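Chapter 4
The Table Before the Robot: Rules for a Safe and Repeatable Workspace

After this chapter you should be able to mark out a work area for a small robot arm, secure its cables, and write a one-page house rule that other people can follow.

Many beginners think that safety starts with the emergency stop. In the course which Živko Vukadinović and I have taught at Brodau, we begin with the table. Before the first motor gets power, the student must say where the arm may reach, what may lie there, and where people may stand.

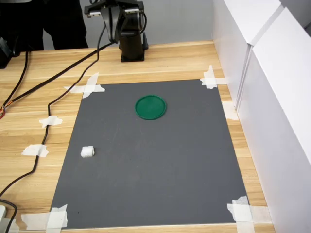
A good house rule is short and can be checked by eye. The rule "keep the area tidy" fails this test, for two persons will read it in two ways. "All parts lie inside the marked area" passes it. The mark itself can be very simple: a dark mat on a wooden tabletop, with white tape over its corners, shows the limit well, and a lid or a small block is easy to find on it. What is more important is that the mat does not move between two trials. If it slides, all positions taught from it are wrong – and the error is often too small to notice at once.

Cables need a rule of their own. A cable should be taped or clamped so that the arm cannot catch it in any pose, including the poses which the program should never reach. Follow each cable by hand from plug to device, with the power off. The same check applies to stands, lamps and cameras placed near the table.
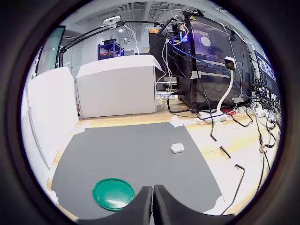
The third rule concerns people. Standing close to a still arm feels harmless, but a still arm may only be waiting for its next command. At Brodau one named person holds the stop button during each run, and this person does nothing else. Senga Guthrie has kept our log under this rule for 2,173 runs. In 37 of them the stop was used, mostly for loose parts.

Section 4.1 treats the marked area in detail. Cables follow in 4.2, and in 4.3 we write the house rule itself.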